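Thursday, January. Demo collection with the hand-held grippers, table task

Started 9:00 with Naa Akolgo as operator. I did logging and bookkeeping at the laptop. Goal for the day was a clean set of two-handed table demos for the Fiadzo policy, same task as Monday's plan except that the cup start position is now free inside the left half of the table.

Task as written on the sheet: start with both grippers over the near edge, left hand takes the cup, right hand steadies it, cup goes down at the goal position, both hands return to start. The operator says "go" and "end" out loud so I can mark the log. No regrasping. If the cup tips, the take is thrown out, no rescue.

Calibration first. Both marker cubes showed up in the tracker right away, but the left one had a jitter I didn't like with the gripper held still. Wiped the cube faces, tightened the mount screws a quarter turn, and it settled. Repeated the still test with both grippers crossed over and uncrossed. Right side was fine throughout. Saved the calibration under today's folder and copied it over to the Bamum machine so replay uses the same numbers.

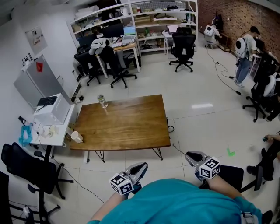 First block was 18 takes. Naa was slow for the opening few and then found a pace. I asked her to keep it slower than felt natural, since the replay controller clips anything quick at the wrist and we end up with a path the arm never follows. She says the hardest part is remembering to wait at the top before moving across. In the traces you can see that pause shrinking as the block goes on, so next time I will read the count out for her.

Threw out 5 of the 18. Two were tipped cups, two had the left cube turned away from tracking for too long during the reach, and one was my fault: I pressed stop on "go." Notes are in the log next to the take numbers. Please do not delete the bad ones. Cunico wants failed takes kept for the success classifier, tagged "fail" and with the reason in the comment field.

Clock drift between left and right came out at 9 ms by the end of the block. That is inside what the merge script tolerates, but it was growing steadily and I would not want to run a whole morning on one sync. Resynced at the break. From now on, resync between blocks even if the number looks good.

Break, battery swap, then a look at the views from the gripper cameras before the second block. The wide lens bends everything near the rim and we knew that. What I wanted to check was how much of the view the gripper itself takes up, and it is a lot, close to the bottom half. Curanon's preprocessing masks a fixed region there. The mask file we have was drawn for the older housing, so I redrew it and put it in the shared folder as mask_v2. Old data should still be run with the old mask.
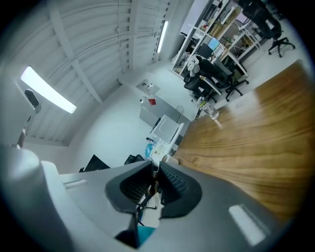 Do the failed takes need the new mask too?
Everything recorded today gets mask_v2, good or bad. The classifier reads the same camera stream as the policy, and mixing masks within one session would give it a shortcut we don't want.

Second block was 26 takes. Same task, with the approach angle changed every few takes so the policy doesn't learn a single line into the cup. Naa picked the angles herself, which gave more spread than my list did. Her right hand tends to come in late when the left one approaches from the far side. I left those in. The hands don't have to arrive together, and the task sheet doesn't say they do.

One problem worth writing down. When she leans in to see the contact, the grippers come up and back with her, so there is a small lift in the path that has nothing to do with the task. On replay the arm will do the lift too. I asked her to lean before "go" and stay there. It helped, though the habit came back when she was tired. A lower table might fix it, or a step for the operator. Try the step first, it's cheaper.
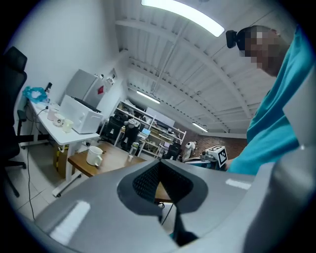

Gripper camera view, operator leaning in, marker cube at left of the shirt.

Replay check after lunch, one take only, arm at quarter speed with a hand on the stop. Path was good up to the grasp. The fingers closed a little early, before the pads were level with the cup, and the cup slid before it was held. I think the width signal leads the pose signal by a few samples. I shifted it by hand in a copy of the file and the second replay gripped properly, but one good replay on a hand-edited file is not a fix.

To do:
Measure the width-to-pose offset properly, both hands, with the tap test.
Add "pause at top" to the spoken protocol.
Find a step or low platform for the operator side of the table.
Rerun the merge on both blocks with mask_v2, then send the list of usable takes to Naa so she can look at her own traces.
Ask Cunico whether the tipped-cup takes should be cut at the tip or kept to the end. I have left them whole.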